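Section 2: Fixing the Wall Panels

Read this section in full before opening the second carton. It applies to Valstead lining panels fitted over timber studs or existing plasterboard in living areas, hallways and bedrooms. For bathrooms and laundries, refer to the Sitska wet area supplement.

Before you start

1. Store the panels flat in the room where they will be fitted, with the cartons open at both ends, for two full days.
2. Switch off the power to any outlet or light switch on the wall. A licensed electrician must move or extend any wiring.
3. Remove skirting boards, picture hooks and loose paint. Fill holes deeper than the thickness of a coin.
4. Check the wall with a long straight edge. Pack out any hollows before fixing.

Note: Panels vary in colour from carton to carton. Mix boards from several cartons as you work across the wall.
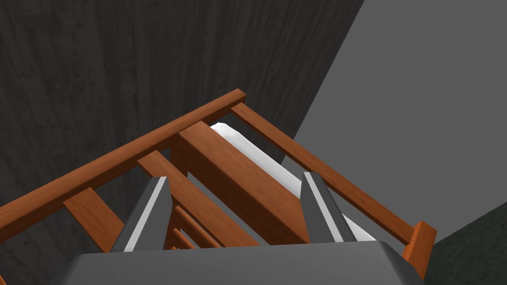 Fixing the first panel

5. Find the studs and mark their centres from floor to ceiling in pencil.
6. Measure 216 mm from the corner and draw a plumb line. The outer edge of the first panel must sit on this line. Trim the corner side if the wall is out of square.
7. Apply Brurkow adhesive to the back of the panel in vertical beads, keeping clear of the edges.
8. Press the panel into place and fix it through the tongue with 40 mm screws. Drive each screw flush - do not overtighten.

Caution: Wear eye protection and a dust mask when cutting. Open the windows while adhesive is in use and keep children and pets out of the room.

Continuing across the wall

9. Slide the groove of the next panel over the tongue and tap it home with an offcut. Never strike the panel edge directly.
10. Stagger end joints by at least 132 mm between neighbouring rows.
11. Leave an expansion gap at the floor and ceiling. The skirting and cornice will cover it.

Leave the finished wall overnight before refitting skirting boards or applying any stain or sealer.

Technical content approved by Aled Sayce, Product Support. Revised February 2026.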